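移民と政党再編スレ ウルリンビー党大会の代議員名簿について

1: 史料係
2025年7月8日
Womberg郡の移民系有権者が新党結成にどう関与したかを調べている。通説では、Ulinby大会の代議員のうち移民出身者は41名。根拠は郷土史家がまとめた名簿の翻刻だが、原簿と照合した形跡がない。原簿を見た人がいれば所蔵先と請求番号を教えてほしい。

2: 脚注読み
原簿はSurkthorpeの郡文書館。ただし閲覧できるのはマイクロのみ。41という数字は「出席」ではなく「選出」の欄を数えたもの。欠席と代理が区別されていないので、そのまま関与の規模として使うのは無理がある。

3: 史料係
>>2
助かる。代理の記載は別冊か。

4: 脚注読み
同じ冊子の巻末。4葉分、インクの裏写りがひどい。

5: kasen_k
選出と出席の差を重く見すぎだと思う。当時の郡大会では代理出席が常態で、票は選出者の名義で数えられた。政治的な影響力を測るなら選出の数のほうが適切。むしろ問題は「移民出身」の判定基準で、翻刻者は姓の綴りだけで分類している。二世も、綴りを英語風に改めた者も正しく拾えていない。

6: 脚注読み
>>5
票の名義についてはその通り。ただ、綱領の起草に移民側の要求がどう入ったかを論じるなら、議場に誰がいたかが要る。名義では発言できない。
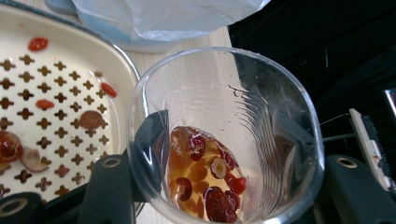
7: 北窓
綱領の話が出たので補足する。帰化年限の条項は、初稿の段階では存在しない。Womberg側の禁酒派が強く、移民票を取りにいく条項と禁酒条項を同じ紙に載せるのを嫌ったため、初日の夜の非公式の会合で調整された。会合の記録は宿の帳簿だけで、品目は酒類と干し果物としか書かれていない。デーツが琥珀色の液体の底に沈んでいる上の写真のようなものを思い浮かべてもいいが、帳簿からは果物の種類も、酒に漬けたかどうかも分からない。二次文献には「果実酒で和解した」とあるが、典拠は不明。

8: kasen_k
>>7
会合そのものの実在も疑っている。帳簿の日付は2月で、大会の初日と一致しない。

9: 北窓
大会の日程は一度延期されている。延期前の日付なら合う。

10: kasen_k
延期の告知は新聞に出ているが、宿の予約がどちらの日程で取られたかは別問題。延期前に合うなら、まだ開かれていない大会の夜に会合をしたことになる。準備会の支払いと見るのが自然では。

11: 北窓
そこは認める。「初日の夜」は撤回して、「大会前の準備会」としておく。調整があったこと自体は、初稿と確定稿の差から言える。

12: Liao文庫利用者
横から失礼。Liao文庫に当時の購読者台帳がある。ドイツ語紙の郡内購読者が1191件、地区別に並んでいる。姓の綴りより出自の推定には使える。代議員名簿と突き合わせたところ、翻刻で移民出身とされていない者が数名、購読者側に出てきた。

13: 脚注読み
>>12
購読していたからドイツ系とは限らない。商店主は広告の都合で複数の新聞を取る。職業欄は?

14: Liao文庫利用者
職業欄は40件ほど空白。残りは埋まっている。件の数名は農家と車大工なので、広告目的の可能性は低いと見ている。

15: kasen_k
車大工は広告を出すよ。

16: Liao文庫利用者
>>15
了解。車大工は保留に移す。

17: 史料係
整理する。選出者数は翻刻の値を暫定で使い、出席は巻末の代理記載から別に起こす。出自は購読者台帳と国勢調査票で二重に確認する。綱領の件は初稿と確定稿の比較にとどめ、会合の話は注に落とす。Surkthorpeのマイクロはリール単位で複写を頼めるか。

18: 脚注読み
リール単位は不可。コマ指定のみ。巻末部分は濃度を上げてくれと申込書の備考に書いておくこと。標準の設定だと裏写りと本文の区別がつかない。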